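Speaker notes: Returning unused medicines in a rural district
Delivered on behalf of the Pirkwood Community Health Partnership
October 8, 2026
Speaker: Bríd Flanagan, Medicines Safety Lead

Opening

Good morning, and thank you to the Grelletden Health Forum for the invitation. I am speaking on behalf of the Partnership, and I should like to record at the outset that much of the work I shall describe was carried out by my colleagues Loredana Piras and Elisa Mancuso. Any errors in the account are mine.

My subject is the medicine that stays in the house after the treatment has ended. I shall cover how it comes to be there, what households told us when we asked, and what the Partnership has changed as a result. (Pause. Check that the people at the back can hear.)

Why medicines are kept

Most of us have a drawer. It may hold tablets from a course that was altered by the doctor, painkillers from an operation some years ago, or a repeat item that went on arriving after it had stopped being needed. Very few people set out to build up a store. It gathers slowly, and the cost of having thrown it away always seems greater than the cost of keeping it.

Our household survey received 819 replies. Respondents were asked in their own words why they had kept a medicine they no longer took. The most common answer was that it might be wanted again. The next was that they did not know where to take it. A smaller group said they had felt embarrassed at the idea of handing it back, as though they would be told off for waste. Staff at our pharmacies had not expected that answer, and it has shaped a good deal of what followed.

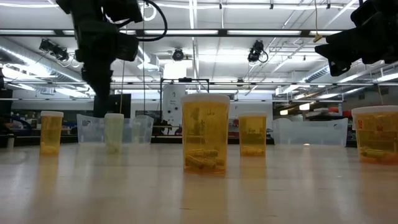 The second point I would draw from the survey concerns older relatives. Where a family member had died or moved into residential care, the household was often left with a large quantity of medicine at a very difficult time. One respondent had driven a carrier bag of it between three addresses before finding anyone who would accept it. (Do not hurry this passage. There may be people in the room for whom it is recent.)

The risks

I will be brief here, as most of this audience knows the ground well. Medicines kept in the home may be taken by a child, or by an adult who mistakes one container for another. They may be past their date. They may be shared with a neighbour, kindly meant, without anyone knowing what else that neighbour is taking. When they are put down the sink or the lavatory, they enter the water system, and treatment works are not designed to remove all of them.

What the Partnership has done

The return scheme began in August at the Rizzi pharmacy in the market square and at the Gasora health centre. Assunta Sorrentino managed the arrangements at the first site and Rosario Negri at the second. Both sites accept tablets, capsules, liquids, creams and inhalers during normal opening hours. Needles and other sharps are dealt with separately, and a leaflet giving details is on the table by the door.

Three features of the scheme may be of interest to other districts. No name is taken. No question is asked about where the medicine came from. The person at the counter is trained to say thank you and to leave it there. These are modest measures, and they answer directly what people told us about embarrassment.

We have also asked prescribers to review repeat items with patients once a year, and to mention the return points when a treatment is changed. In the first weeks we received over 200 returns, and 23 of those came from care homes. I would ask the Forum to treat these as early figures. We do not yet know whether they reflect a lasting habit or the clearing of old cupboards. (If asked about cost: the full statement goes to the board next quarter and cannot be quoted today.)

Difficulties

The outlying villages remain poorly served. The bus to the market square runs infrequently, and those with the most medicine at home are often the least able to travel. We are discussing collection by delivery drivers, subject to advice on safe storage in the vehicle. Labels on the return bins were also found to be too small to read from a wheelchair, and have been replaced.

Questions

I am happy to take questions now. Loredana Piras is also here and will answer on the survey method. Copies of the questionnaire may be requested from the Partnership office.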